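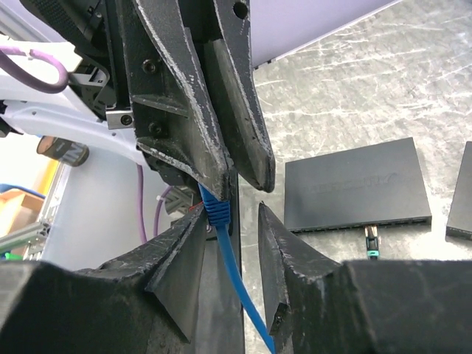

Search our site
Enter keyword Go

About Vemitz

Vemitz is a small company which makes and repairs network cables for offices, schools and clinics. We were started by Meenakshi Malhotra and Lalit Singhal, who had worked together before in the Malhotra family's electrical shop. At the beginning we only sold cables made by other people. Customers kept bringing them back with the same fault, a broken clip or a cord pulled loose from the plug, and so we decided to make our own.

Today we keep 99 kinds of cable in our catalog, in different lengths and colors. Blue is still the one most people order. Each of our cables has a boot at both ends, the soft ribbed part where the cord enters the plug. It keeps the cord from bending too sharply. We ask customers to hold the cable by the boot and the plug together when they take it out, and please not to pull on the cord.

Kamlesh Tiwari is responsible for testing. Every cable is tested for all eight wires before it is packed, and a cable which does not pass is cut and made again. Rizal Tjoa answers the orders and also the questions about length, which are many. If you are not sure, measure along the wall and not across the room, and add a little for the corners.

Our largest work until now was for the Giltusden school buildings, where we supplied 2,798 cables. They were delivered in August 2020, with a label on each bag for the room number.

We moved to the Sokadine building when the old shop became too small. Visitors are welcome, but kindly write to Rizal first so that somebody can open the side door for you.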